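Forum > Small arms and benchtop cells > Setup and upkeep

Thread: PiPER drops the third block after an hour or so

cullinane_bench
6 May 2018
Stacking cell, one arm, cube blocks on a white top. Runs fine from cold, then after around 60 stacks the third block goes down crooked. Re-zeroed twice, no change. Is it the gripper or the elbow?

Zemier
Gripper. Check the screws on the finger rails before you touch anything else. Mine had worked loose on both sides.

J. Weidemann
I'd look at the cable first. If the braided run is tied too tight at the elbow it pulls on the wrist as the arm reaches out. Give it slack and run it again.

Zemier
A cable won't shift a wrist that far, Jörg. Loose fingers will.

J. Weidemann
It did on ours at Valeck -- 7 mm at full reach. We moved the tie back and it went away. Never touched the fingers.

cikuria
Could be both. We do the finger screws every 4000 cycles and look over the cables at the same time. Takes 19 minutes if the hex keys are where they should be.

cullinane_bench
Screws were tight, all of them. Let the cable out at the elbow and left a bigger loop over the wrist. Two long runs since and the top block is going down square. I'll still put the screws on the January list.

Zemier
Fair enough. I'd mark the screw heads with paint anyway, then you can see if they turn.

cullinane_bench
Will do. Current state of the cell, with the new cable run:
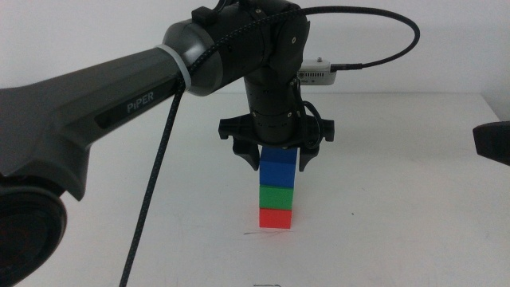 I've left the speed where it was and I'm keeping the old zero file until it has done a full week. If it drifts again I'll post the numbers in this thread.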